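Has anyone's packing job changed after the arms came in?

Our place ships kitchenware, and since April I've shared the gift set line with two arms. Management says my role is "evolving." Mostly I lay tape and watch. Is this normal, and should I be asking for a different pay grade?

Posted by: gradano_nights

Rafferty Zamora

Normal, yes. I did 13 years of hand packing at Wutberg before ours arrived. My day now looks like this:

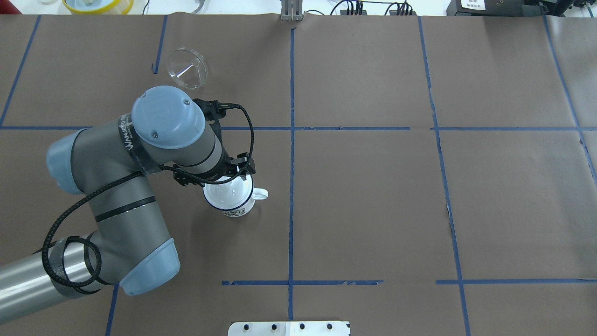 One enameled mug, held by the gripper.

I used to be judged on speed. Now I'm judged on whether the arm is speedy, and I have less say in that than I'd like. On the bright side, my wrists have stopped complaining, so I do it for them. Get the new duties in writing before anyone mentions grades. Mine turned out to include "exception handling," meaning lids. Clear ones especially, in our case. Ask who is allowed to stop the line, too. If it's you, that's responsibility, and responsibility has a rate.

I got an extra 100 a month out of it and a laminated certificate. Guess which one they presented in front of everybody.
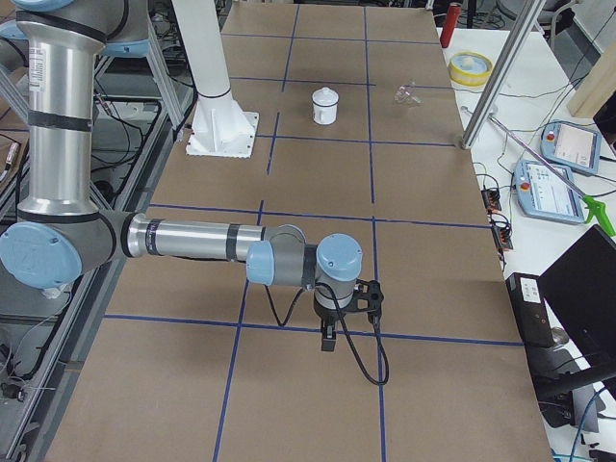

Orla Hegarty disagrees about waiting for the paperwork: at Sorensen she asked for the pendant training first, and the grade followed because they'd already spent 2,000 on her course and didn't want her leaving with it.

tapegirl

we got ours last year, they still call me when it sulks. no raise. nice mug tho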